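Tonanus bench: equipment plan and costs

This README goes with the parts sheet for the Tonanus two-arm bench. Read it before ordering anything for the second station, due in September.

What the sheet covers
Arms, grippers, cables, table covering and task objects. Shipping is on its own tab. Prices are in dollars, before tax. Farkulberg quoted the arms and Fundico the grippers.

Small items
Each station gets 500 for task objects and 200 for table covering. The objects are ordinary store goods – a towel, a shopping basket, a phone, a wooden lock box with latched doors.

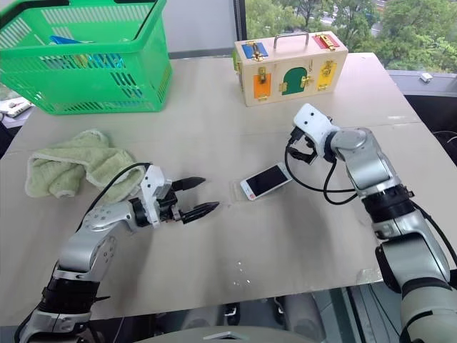
Gripper fingers are a separate line. Order 12 pairs per station and keep the spares with the bench, not in the main store. Cables are priced by length, so measure before you fill in that column.

Known gaps
Row 47 still has the old Khúc price for the mounts. Power supplies are missing. No line for repairs yet – add one if your site has no service contract.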